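Keeping a poker set in order

By Kacper Wasilewska
30 May 2025

A boxed poker set is easy to live with if it goes back in its case the same way every time. Most of the trouble comes from chips left in mixed heaps after a game and pushed in anyhow.

Start by clearing the table and opening the case flat on it, with the lid leaning back against something firm. Tip any loose chips out of the tray. Sort them by colour into heaps, and only then start filling the slots. Sorting and filling at the same time is slower, and you end up with one green chip in the middle of the reds.

Make each roll on the table first. Square it up between your palms, lay it on its side and lower it in with both hands. A full slot should hold the roll snugly. If the last chip has to be forced, take it out and check that two chips are not sitting crooked.
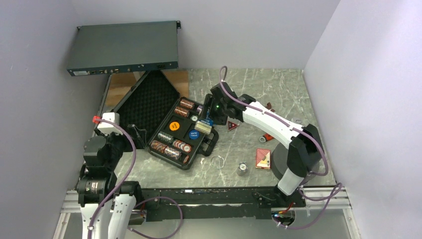
Leave the cards until the chips are done. Put the pack back in its box before it goes in the case, as bare cards pick up dents from the edges of the compartment. Dealer buttons and other odd pieces go in last. They are the bits that get lost, so keep each one to its own slot and you will see at once when something is missing.

Egg-crate foam in the lid collects dust and crumbs. Run a vacuum cleaner over it with the soft brush, on low power. Don't wet it if you can help it. If drink has gone on it, blot with a dry cloth and leave the case open overnight.

Plastic and clay-type chips can be wiped with a cloth wrung out in warm water and a drop of washing-up liquid. Do not soak them if they have paper labels. Dry them properly before they go back in rolls.

Store the case flat, on a low shelf. A set of 200 chips is heavier than it looks, and one of 1000 should be lifted from underneath with both hands, whatever the handle looks like. Check the catches before you pick it up. A loose hinge screw can be tightened with a small screwdriver, a quarter turn at a time.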